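4.2 양팔 정리 과제: 데이터 수집과 결과

이 절에서는 앞 절에서 제안한 시선 유지형 양팔 정책 Civport를 장난감 정리 과제에 적용한 결과를 보고한다. 과제 자체는 단순하다. 탁자 위에 흩어진 작은 동물 모형을 상자 안으로 옮기면 된다. 그런데 막상 두 팔에 같은 일을 맡겨 보면 금세 흥미로운 문제가 드러난다. 어느 팔이 어느 물체를 맡을지, 한 팔이 상자 위에 있을 때 다른 팔은 기다릴지 다가갈지, 그리고 이미 상자에 든 물체를 다시 건드리지 않으려면 무엇을 기억해야 하는지가 모두 한꺼번에 얽힌다. 우리가 이 과제를 좋아하게 된 이유도 여기에 있다.

시연 데이터는 원격 조작으로 모았다. 조작자는 두 팔을 동시에 움직일 수 있으며, 물체를 집는 순서에 대해서는 아무런 지시도 받지 않았다. 순서를 고정하면 학습은 쉬워지지만 팔 사이의 역할 분담이 데이터에서 사라져 버린다. 이렇게 모은 시연은 모두 372개이고, 그중 48개는 검증용으로 따로 떼어 두었다. 물체의 초기 위치와 방향은 시연마다 바꾸었고, 상자의 위치도 탁자 중앙 부근에서 조금씩 옮겼다. 입력으로는 머리 위치 카메라의 영상과 두 팔의 관절 각도만 사용하였다. 깊이 정보나 물체 표식은 쓰지 않았다.

그림 2는 머리 위치 카메라의 시점을 보여 준다. 분홍색 돼지는 파란 상자 안에 있고, 갈색 사자와 파란 장난감은 탁자 위에 남아 있다. 우리가 특히 주목하는 것은 두 그리퍼의 배치이다. 왼팔의 그리퍼는 손가락을 벌린 채 상자 위쪽에 떠 있고, 오른팔의 그리퍼는 탁자 가까이 낮게 뻗어 사자 쪽을 향한다. 두 팔의 작업 영역이 상자 근처에서 만나는 이런 배치야말로 팔별로 독립된 정책이 가장 어려워하는 구간이다. 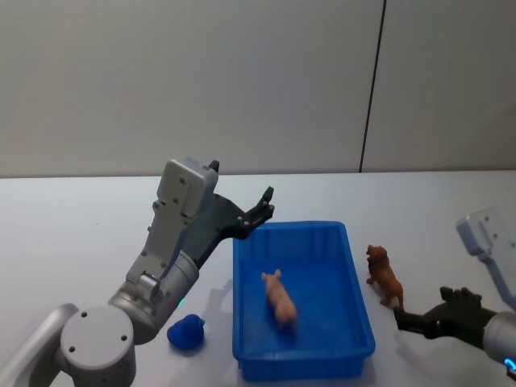
그림 2. 머리 위치 카메라에서 본 양팔 정리 과제. 왼쪽 그리퍼는 상자 위에, 오른쪽 그리퍼는 사자 모형 가까이에 있다.

비교 대상은 두 가지이다. 첫째는 팔마다 별도의 정책을 학습한 Ruddock이고, 둘째는 두 팔의 행동을 하나의 벡터로 묶어 예측하는 Filtumby이다. 세 방법 모두 같은 영상 인코더와 같은 시연을 사용하였으며, 행동을 예측하는 부분만 다르다. Civport는 한 팔의 예측 궤적을 다른 팔의 예측에 조건으로 넣고, 이 교환을 매 제어 주기마다 2회 반복한다. 반복 횟수를 더 늘려 보기도 했으나 궤적의 변화가 거의 없었고 계산 시간만 길어졌다.

결과는 기대 이상으로 반가웠다. Ruddock은 물체가 탁자 양쪽에 멀리 떨어져 있으면 잘 동작하지만, 물체가 상자 벽에 가까우면 두 그리퍼가 같은 공간으로 들어가려다 안전 정지에 걸리는 일이 잦았다. Filtumby는 충돌이 적은 대신 한 팔이 물체를 놓을 때까지 다른 팔이 멈춰 서 있는 경향이 뚜렷했다. Civport에서는 한 팔이 상자로 가는 동안 다른 팔이 다음 물체 옆까지 미리 다가가 있는 행동이 안정적으로 나타났다. 이런 행동을 유도하는 손실 항은 어디에도 없다. 로그를 처음 재생했을 때 우리는 이 장면을 여러 번 되돌려 보았다!

시연 녹화본을 다시 살펴보니 숙련된 조작자들도 같은 방식으로 움직이고 있었다. 즉 협응의 단서는 처음부터 데이터 안에 있었고, 궤적 교환 구조가 그것을 꺼내 쓸 수 있게 해 준 것으로 보인다. 이를 확인하기 위해 교환되는 궤적을 같은 길이의 잡음으로 바꾸어 보았다. 그러자 미리 다가가는 행동은 사라지고 전체 동작이 Filtumby와 비슷해졌다. 학습을 2000 스텝에서 멈춘 모델에서도 이 행동은 희미하게나마 관찰되었는데, 집기 동작 자체는 아직 서툰 시점이었다는 점이 재미있다.

실패 사례도 적어 둔다. 가장 흔한 실패는 물체가 상자 벽에 바짝 붙어 그리퍼 손가락이 들어갈 틈이 없는 경우였다. 조작자는 이때 물체를 살짝 밀어낸 뒤 집었지만, 정책은 같은 접근을 되풀이하곤 했다. 또 팔이 물체를 가리면 이미 놓인 물체의 위치를 잊는 경우가 있었다. 이 문제는 Cecilia Atinga가 구현한 짧은 기억 모듈로 상당히 줄었으며, 해당 모듈의 구조와 추가 실험은 4.3절에서 Skandico 환경의 결과와 함께 다룬다.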